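Intro to Robot Workcells
Handout 4: Setting up the simulated cell – rules for tabletop tasks
Course staff: Daranee Wannasri (lectures), Waraporn Meesuk (lab)

Read this before you open the Pruvham project. The lab sheet assumes you know it.

1. Why a simulation gets safety rules
A scene on a screen can't hurt you, but the program you write in it is the same one that goes to the real arm in October. Habits carry over. If you let the arm pass through the table in simulation and fix it "later", you will spend your first lab session fixing it with Waraporn standing next to you.

2. Before the first run
Check that every object on the table has a collision shape. An object you can see but the planner can't is the most common fault we find in submitted work.
Set the tool. The planner has to know the size of the gripper as well as the arm, with the fingers fully open.
Name your objects by function. "fixture" and "block_02" are fine. "thing" and "new_new" will be sent back.
Write down the home pose and start every run from it.

3. Clearances
Keep 30 mm between the gripper and anything you don't mean to touch, until the final approach. The last part of the approach is a straight line at reduced speed. Loose parts that don't belong to the current step still count as obstacles. Furniture near the base counts too – students often model the tabletop with care and leave out what stands behind the arm.

For long fixtures, check the whole length. The wrist may be clear at the grasp point while another part of the tool is over one end of the fixture.

4. Fixed and loose
Mark each object as fixed or loose in the scene file. A fixed object must not move during a run, and if it does, the run fails even if the task was finished. Loose objects may be picked up, but only one at a time. Anything you place must be released and left still for 2 seconds before the arm moves away.

5. Stopping
Every program needs a stop condition for force and one for time. Test both on purpose. A stop you have never triggered doesn't count as tested.

6. What to hand in
The scene file, the program, and a log of 9 runs in a row with the same settings. Don't drop the bad ones. A log with two failed runs and a clear note on each gets a better mark than a clean log we can't repeat. Allow about an hour for the log alone.

Questions on the scene file go to Waraporn, everything else to Daranee.

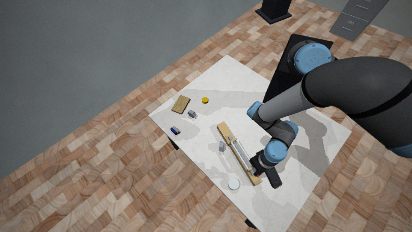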